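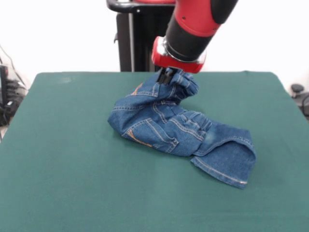

Jeans on the green cloth, arm overhead

Paddock Talk > Karting > Club Racing > Maltero winter series

kartdad_semple: Hi all, hope everybody's staying warm! My daughter moves up to juniors in February and I'm torn about the Maltero winter series (14 rounds, bless them). Is it too much for a first year, or do the kids just soak it up?

Sheena Aitken: Oh, do it! We ran the whole thing last winter and mine came out a different driver, so much calmer in traffic. Budget for tires though, we spent almost $900 and that was being careful.

rolum_rick: I'd respectfully disagree, Sheena. That's a lot of weekends for a kid with homework. Half the rounds and some quiet practice days did my boy more good. 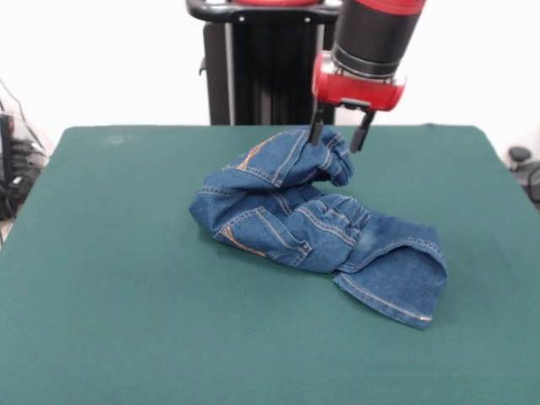 Jhair Llanos: Rick has a point about school, but the practice days at Clastura are packed now and you hardly get a clean lap. I'd enter the first few rounds and see if she's still smiling.

kartdad_semple: Thank you both, and Jhair, I like that plan a lot. Will ask her at supper tonight.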